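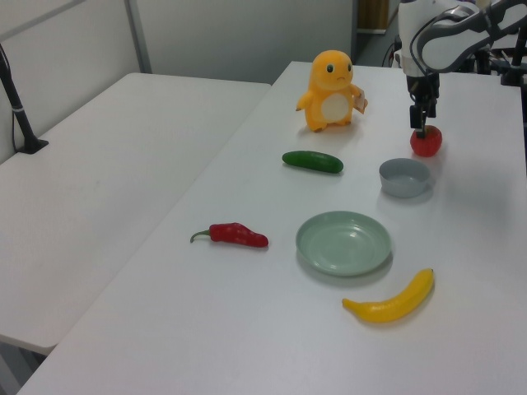
Apple in the gripper, small bowl just next to it

Fernberg Makers > Projects > Robots and automation
Topic: Table-clearing arm at the Nunholm workshop, apples are my enemy

wobblyjoint
Right, it's been a while since I posted in here so a quick catch-up. The arm is bolted down, the Levetti controller has stopped dropping off the network every time the kettle goes on, and we've got a set of toy food on the white table for it to practise with. The job is simple on paper: pick up the thing I name, put it on the green plate or in the little grey bowl, go home, repeat.

I left it running through pick-ups all afternoon and kept a tally. Out of 225 tries it got 173. I was chuffed until I split them up by item. Cucumber, lovely. Banana, mostly lovely as long as it comes in across the curve. Chilli, better than it has any right to be. Nearly all the misses are the apple! The fingers come straight down, close round the top by the stem, and half the time it squirts out sideways and goes off towards the edge of the table.

Fingers are the plain black two-finger set, no padding. Any ideas before I start gluing things to them?

gritbin
You're grabbing it too high. Look where the fingers are, right up round the stem bit. Anything roundish wants holding at its widest part or just below, otherwise you're squeezing a slope and it pops out like a bar of soap. Drop your grasp height by 7 mm and run it again before you buy anything.

tuppence_ha
Disagree with gritbin, sorry. I had the same thing with plastic plums and going lower just meant the fingertips whacked the table whenever the height was a touch off. Put something grippy on them. I used the Pearce silicone sheet, cut into strips, stuck on with double-sided tape, been on there since November and only one has peeled.

gritbin
Your table was a door on trestles though, if I'm remembering the right thread. You could see the bow in it from the other end of the room.

tuppence_ha
It was a very good door.

wobblyjoint
Ha. OK, I can try the height first as it's just a number in a file. The worry is the apple isn't properly round, it's a bit lumpy, so the widest part moves depending on how it has landed. Does that matter much or am I overthinking it?

oblong
It matters a bit. More important is which way round the jaw comes in. If you always approach at the same angle you'll catch the lump on one finger first, and that shoves it over before the second finger gets there. Close slowly. I mean really slowly, slow enough to be boring, for the last little bit. Then speed up the lift if you must.

Different question, what's the orange lizardy chap at the top of the table for? Is he something it has to pick up too?

wobblyjoint
He's the obstacle! If he gets knocked over the run doesn't count. I wanted something soft in case my path planning was rubbish, and it was. Still got his tag on. He's been flattened twice.

oblong
Approve of this. My obstacle was a mug and I don't have that mug now.

kelpiesocks
Can I be the boring one and ask about the height thing? Are you measuring it or is it fixed in the script? If it's fixed, I'd sort that before anything else anyone has said here. You've got a black pole clamped to the corner of the other table with a cable going up it, so you've already got somewhere to hang a depth camera if you haven't got one up there.

gritbin
He doesn't need a depth camera to pick up an apple off a flat table. Everyone on here reaches for another sensor the moment something rolls away.

kelpiesocks
He needs one if he ever wants to take it off the plate, which has a raised rim, or out of the bowl. The heights are different. You can type them all in by hand but it gets old very quickly, ask me how I know.

wobblyjoint
It's fixed in the script, yes, guilty. One height per item, all off the table top. So kelpiesocks has a point for later, but everything starts on the table for now so I'm going to leave that alone.

Tried gritbin's lower grasp and oblong's slow close this evening. Only had time for a short go before someone wanted the room. Noticeably fewer escapes, though it did touch the table once and make a noise I didn't enjoy. I've backed it up by 2 mm and I'll do a proper long run next time I'm in.

tuppence_ha
Told you about the table.

gritbin
Once!

tuppence_ha
I've got half a sheet of the silicone left if you want it, I'll leave it on the shelf by the laser cutter with your username on.

wobblyjoint
Yes please. I'll do the long run bare first and then the same again with the strips on, and post both tallies in here.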